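Wullik Studio News, January 2020

A new coat for the Gemar own label

Many of you have asked what we've been up to with Gemar, and since the first new packs are finally on the shelves, I can stop being mysterious about it. For those who don't live near one, Gemar is a family-run chain of general stores, the kind of place where you go in for birdseed and come out with a saucepan, a birthday card and a bag of licorice. They have sold products under their own name for as long as anyone there can remember, and those products had grown up the way most own labels do, one at a time, with whoever was free that week picking the colors.

By the time they called us there were 487 items in the range. Some had the old red logo, some had the newer red logo, and a few jars of pickles had no logo at all, only the word GEMAR typed in capitals above the ingredients. Customers liked what was inside (the pickles have a real following) but they often didn't know that the pickles and the dish soap came from the same people. Our job was to make a family out of them without scrubbing away the homely feeling that made people fond of the store in the first place.

We started where we always like to start, by hanging around. Our design lead, Urszula Domański, spent the better part of a week in the aisles and came back with a notebook full of things shoppers had said to her. The one that stayed with all of us was from a lady choosing flour, who told her that she bought the Gemar bag "when it looks like it's had a good day." It took us a while to work out that she meant the print. The old bags came out pale on one run and muddy on the next, and she had been reading that as a sign of the flour.
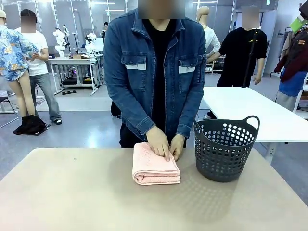 One voice for pickles and dish soap

The look was only half of it. When we laid all the old packs out together, we noticed that they didn't talk alike either. The oatmeal was chatty and told you about the oats. The bleach was stern, as bleach should be, but so was the custard powder, which warned you three times about lumps. The light bulbs said almost nothing, and what they did say was in tiny letters around the back.

So before drawing a single new label we wrote a lot of plain sentences. What is this, what is it good for, and what would you tell a neighbor about it? We gave ourselves a rule that the front of each pack could carry the name of the product, one short line in a friendly voice, and the Gemar name, and everything else had to find a home on the side or the back. You would be surprised how fiercely grown people can argue over one short line on a box of matches. (We settled on "For candles, stoves and power cuts," and I still think it's one of the best things we've done.)

The color came later. We kept the red, though we warmed it up a little, and gave each part of the store its own second color to sit beside it: mustard for the baking shelf, a soft green for produce and preserves, a dusty blue for cleaning, and pink for bath and laundry. The pink caused a certain amount of discussion. The buyers at Gemar worried it would look like a baby range, and we went through a good many samples before everyone was happy with one that was grown-up enough for a box of washing powder.

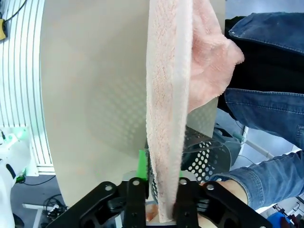

Will the old packs disappear from the stores overnight?

Old stock will be sold through first, so for some months you'll see both designs side by side. Gemar didn't want to throw away perfectly good labels, and we agreed with them. Baking and preserves have gone first, cleaning and laundry follow, and the last of the hardware should be changed over by June.

I want to say a word about the guidelines, too, as I know a few of our readers write these things for a living. Gemar already had a set from an earlier agency, and it ran to 90 pages. It was handsomely made and had a lovely section on the history of the logo, and as far as we could find out it had been opened at head office perhaps twice. The people who needed it most were the buyers and the label printers, and they simply rang each other up and asked.

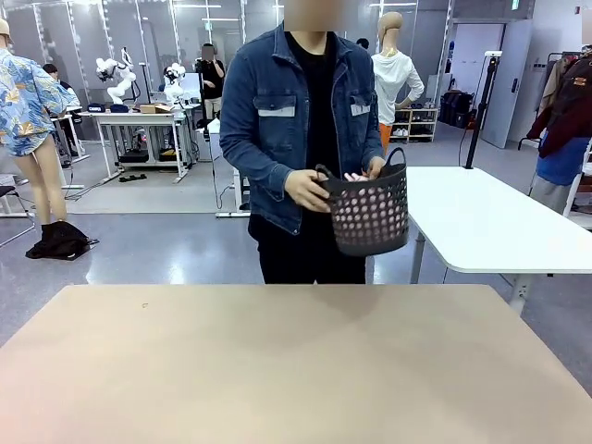 What we gave them in its place fits on 2 pages, printed on either side of one stiff card. One side shows a pack with every part named and measured, and the other has the colors and a handful of good and bad examples of that short friendly line. The card hangs on a hook beside the buyers' desks. There is a longer file behind it for the printers, of course, but most of the questions that come up in an ordinary week can be answered from the card, and I'm told the phone is quieter.

Getting the red to behave was a bigger job. We have worked with Gajewski, the printers, for years now, and they were very patient with us while we tried the same shade on paper, film, tin and that slightly waxy board they use for frozen food. Red is a tricky one – it goes orange on film if you so much as look at it – and in the end there are separate recipes for each material so they all match up on the shelf. The shelf strips and the little hanging signs were made by Wulteck, who turned around the first batch in 30 days and drove them over themselves.

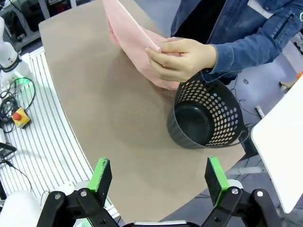 We tried everything in one store before letting it loose on the others. The first morning was a nervous one for me, I'll admit. I stood by the canned tomatoes pretending to read a label I had proofread more times than I care to say, and a man came along, picked up a can of chickpeas, said "oh, they've done them nicely" to his wife, and put four in the cart. I could have hugged him.

There have been grumbles as well, and we're listening to them. Several regular customers said the weights were harder to find than before, and they were quite right, so the numbers are being made larger on the next printing and moved up beside the name. The staff also asked for the product name to be repeated on the top of the boxes, as that's the part they see when they are unpacking a case from above. We should have thought of that one ourselves.

Urszula is now working on the seasonal packs with the Gemar buyers, starting with jams and picnic things. If you happen to be shopping in one of the stores and something on a label puzzles you or makes you smile, do write and tell us. Just reply to this newsletter and it will come straight to her desk.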